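Bacteria remembering viruses - can someone explain spacers to me?

pusum_berg
September 20, 2020
So I've been reading up on CRISPR in wild bacteria (the natural stuff, before anybody made it a lab tool) and I'm stuck. The cell cuts a bit out of the virus and keeps it in its own DNA. Fine. But how does the very first cell live long enough to do that??

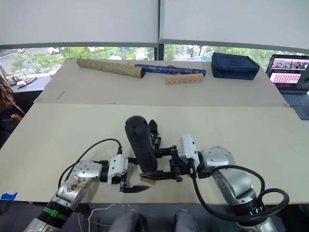 Two arms over the board

Zuvent
Mostly it doesn't! Most of them die. My understanding is that a few get hit by a dud virus, one that's already damaged, and they grab the piece from that. Their daughters inherit it.

Rebecca Cirillo
I teach this to tenth graders, and the word "memory" gives them trouble every year. 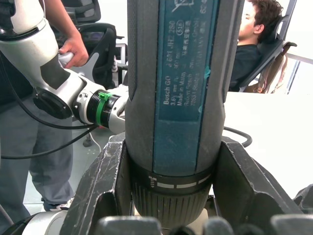

Spacers sit in a row, newest at one end, so you can sort of read a history of infections off them. I tell my kids to think of a label, like the blue-green one on that Bosch GO, with 3.6V and 360 min-1 and Made in Malaysia all packed in together. Short lines, lots of information, if you know how to read them. The spacer is only a short line too, but it's enough to match a virus.

Nullonus
Don't love the label comparison, sorry. A label doesn't change. Bacteria lose old spacers all the time, and one letter of mutation in the virus can beat a match. 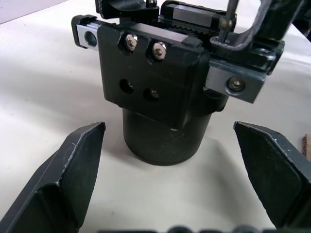
And lots of bacteria have no CRISPR at all, they get by with enzymes that chop up foreign DNA. I wouldn't call it THE bacterial immune system.

Rebecca Cirillo
Fair on the losing part. I still think it works for a first lesson - I've got 90 kids and 5 class periods, I take what I can get.

pusum_berg
OK the dud virus thing helped a lot, thanks Zuvent. Is there anything readable on the chopping enzymes?
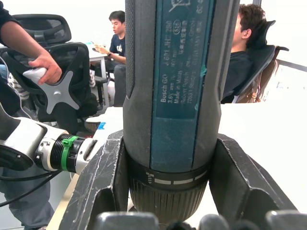

Bosch GO in the gripper

Nullonus
Search for "restriction modification" and start with the older reviews. The new ones assume you know everything already.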